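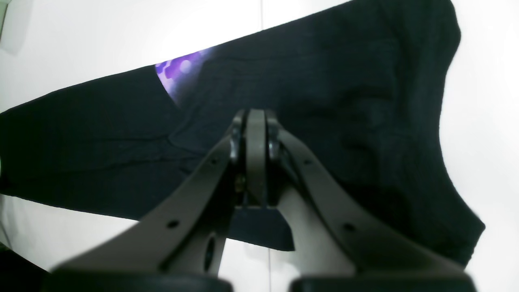 Dark navy knit with a bit of purple print showing.

5 min read

New women's league wants a "development bond" from every team before it has a schedule. Normal?

leftfootedmarge

I run a women's rec soccer team, over-18s, mixed ability, been going a while. We've always played in the county league, which is dull and badly refereed but does take place. Over the winter we got an email from something called the Cullasari Women's League, starting this spring, promising proper fields, real officials at every game and "a pathway for the women's game in our region." I have heard the word pathway a lot in my life and I've yet to walk down one.

To enter, each team pays its registration plus a $300 development bond. The bond is "returnable at the discretion of the league on completion of the season." There is no schedule. There is no list of the other teams. When I asked, I was told interest had been "very strong" and the list would go out once the bonds were in. Registration goes through Clikance and that part looks ordinary enough, but the bond is supposed to be sent separately by bank transfer.

Half my squad wants to go. They went to the launch evening and came back glowing — there were speeches, everyone hoped for great things, somebody from Gradora talked about sponsoring a trophy. I asked if Gradora had signed anything and got a room full of shrugs.

The county wants our answer by the end of February, and if we drop out we go to the bottom of the waiting list. So, is a bond like this a normal thing in amateur soccer, and what would you want to see before paying it?

Ernő Antal

Bonds are normal. This wording isn't, or at least I wouldn't sign it.

I've done fixtures for two amateur leagues, one of them women's. Both took a deposit from new teams, and the purpose was dull: if you fail to show up, or you fold mid-season, the league still owes the field and the referee. The rules said what could be taken out of it and for what. Forfeit a match without notice, lose this much. Withdraw after the schedule is published, lose all of it. Finish the season and it comes back, or rolls over if you enter again. No discretion anywhere.

"At the discretion of the league" means they can keep it for any reason, including having spent it. I'm not saying they intend to. New leagues are often run by decent people who have underestimated what fields cost, and the bond quietly becomes the field money. You'd be in the same position either way come summer.

What I'd ask for, in writing:

The name of the body that holds the account, and who can sign on it. A league with no legal existence yet has no business taking transfers into somebody's personal account.

Whether the league is affiliated with your state association, and under what name. Then call the association and ask them, don't take a logo on a letterhead as proof. Affiliation matters for insurance as well. If a player does her knee in an unaffiliated match you may find your usual cover doesn't apply, so check that with whoever insures you now.

The field permits. If they have booked fields for spring they will have a confirmation from the city or the school district. If they haven't booked by now, I'd want to know where they think the games are going to be.

The list of teams. I don't buy the reason you were given. Every league I know tells people who is in, it's the best advertising they have. When it stays secret the usual explanation is that it's short.

As for the sponsor, ignore it completely. A trophy doesn't pay a referee.

nutmeg_county

I think people are being a bit harsh, everyone complains there's nothing for women and then when somebody starts something it's all suspicion. We joined the Szekeres league in its first year with no schedule and it was great, best season we had. Just pay it, if it goes wrong you can dispute it with your bank??

leftfootedmarge

Did you get the bond back, though? And I'm told a transfer is a lot harder to dispute than a card payment, which does make me wonder why this one bit isn't going through Clikance with the rest.

nutmeg_county

we didn't have a bond

offside_again

Short version of what we did in a similar spot: stayed in the county league and entered the new one a year later. It cost us nothing except some grumbling in the car. By then there was a table you could look at, with results in it, and we could ring the other captains and ask if the refs showed up (mostly, they said).

If your players can't stand to wait, ask whether the new league will let you pay the bond when the schedule comes out. A reasonable organizer will at least talk about it. I'd be interested to hear what they say — my guess is you'll get another email with "pathway" in it.

leftfootedmarge

Asked them for the permits and the account name this morning. Reply so far: "Great questions! We'll be covering all of this at our next information evening." I've told the county we're staying put.

We use cookies to remember your login and measure traffic. Accept all | Manage settings

Contact us | Community rules | Copyright the respective posters | Back to top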